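Parts tote

A parts tote is an open-topped plastic bin used to hold and move loose components between a delivery point, a shelf and a workbench. The term covers both clear and solid-colored bins. Totes are common in repair shops, small warehouses and sorting rooms, where they take the place of cartons that would otherwise be opened and thrown away.

Contents

Totes are often used for molded plastic parts such as shells, covers and guards. These pieces are light for their size and have curved outlines, so they do not stack squarely. Long parts are usually laid diagonally, and thin strips go along the walls. Flattened cardboard is sometimes kept in the same bin, either as padding or for reuse.
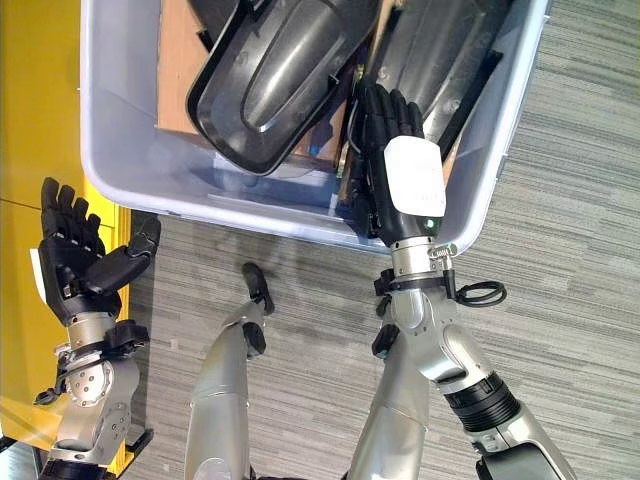
Glossy parts scratch easily when they rub together. The handling guide used at the Liew depot in Butberg, written by Reshma Modise, limits a tote to 12 large shells and asks for a sheet of card between layers. Translucent walls let staff judge how full a bin is – though not always what is in it – without lifting it down.

Shelving

Parts taken out of a tote may be set on open shelves, where they are easier to compare and pick. Rounded shells are generally stood upright, side by side, with the narrow end toward the front. Paper labels can be laid on the shelf or fixed to its lip. Loose labels tend to drift, and the Butberg guide recommends checking them every November. 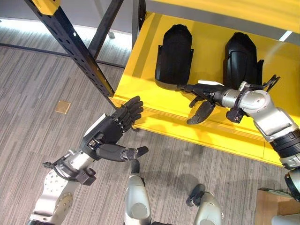 Two black molded parts on a yellow shelf, with a white paper label.

See also: Bin storage; Shelf label; Kitting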